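Urby steam station: a month of creased black clothes

2 Aug 2021

I swore I'd never spend proper money on ironing, and then in July I went and bought the Urby steam station. It was 399 pounds. I know! My old Kelmendi hand steamer had started spitting brown water down everything pale I own, and I'd been putting off replacing it for so long that I more or less talked myself into the big one.

Setting up was easy enough. You fill the tank, click the hose in and wait for the light to stop blinking, and the first time I did it I had steam before my tea had brewed. The hose is a good length and doesn't drag across the collar you've just done, and the head is lighter than I expected (my wrist is grateful). It does hiss quite loudly when it's warming up, so not one for early mornings if people are asleep next door to you.

What I mostly wanted it for is black fabric. I wear a lot of it, all of it creases the minute you bunch it up, and a normal iron leaves those horrible shiny patches on the seams. So for the first couple of weeks I did hardly anything else.
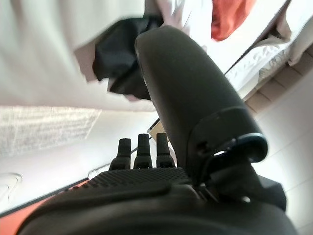
Parvaneh Azimi wrote under my last post that she'd had the same machine since spring and it was hopeless on black linen unless you turned the thing inside out first and let it cool flat before hanging. I'd been doing neither. I tried it her way on a pair of wide trousers and she's right, they came up far better, and no shine. Thank you Parvaneh!

Cotton jersey is where it really shines (sorry). T-shirts take next to no time, and a viscose dress I'd given up on looks wearable again. Thick stuff is slower. I had a go at some lined curtains and ran out of water before I'd finished the second one, and then you have to wait for it to cool down before you can open the tank, which was annoying as I was up a stepladder at the time.

Things I don't like: the cap on the tank is fiddly, the mat that comes with it is too small to be any use, and the cable won't wind up neatly whatever you do. I use my old Nimex board cover instead of the mat and just stuff the cable behind the machine. The instructions also say to descale after every 15 fills — I've done it once so far and it's messy, so do it over the bath.

Would I buy it again? At full price, hmm. If you only iron a shirt now and then, get a decent hand steamer and keep the change. If you've a wardrobe like mine, I think it's worth waiting for a sale. I'm giving it four out of five, and it would have been three without the tip about the linen.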